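Clurkard forums > Manipulation and grasping > Papers and preprints

Thread: Price group's knitwear result, does anyone buy it?

ohmslaw_lew
The Price write-up has been doing the rounds since April. 3,693 training grasps on clothing, then 509 test grasps, and the claim is that a wrist camera alone is enough to pick a good grip on knits. I've read it twice and I'm not convinced. "Success" is scored by whether cloth is between the fingers when the gripper closes. My nan's cat could score well on that.

One of the wrist views: 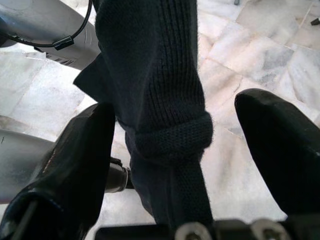 Dark navy knit at the gripper. Note the thick folded band and the smoother length below it.

So which part of the garment is that? I'd guess sleeve, but I wouldn't bet my lunch on it. If I can't tell from that view, I'd like to know what the model thinks it's got hold of.

gurkau_elli
Bit harsh. They never claim it knows a sleeve from a hem. The claim is about grip choice, and section 3 says so in plain words.

ohmslaw_lew
Then the title shouldn't say "garment understanding".

tea_and_torque
Agree with Lew on the title, disagree on the scoring. You have to start somewhere, and a held/not held label is cheap to check. What bugs me is the dark knit on a pale floor. Any old threshold would find the edge of that. Show me navy on a navy carpet.

gurkau_elli
There are 19 low-contrast grasps in the appendix, table at the back.

tea_and_torque
19 out of 509. Right.

sobia_s
We tried something close to this at Illow. Ribbed knit was the easy bit, because the ridges give the camera plenty to work with. Plain jersey was miserable. They lump all the fabrics into one number, so you can't see whether they hit the same wall. I've emailed Leena Keskinen, the corresponding author, to ask for the split.

ohmslaw_lew
If the split comes back decent I'll edit my first post. The title still has to go.

sobia_s
No reply so far. Will post it when I have it.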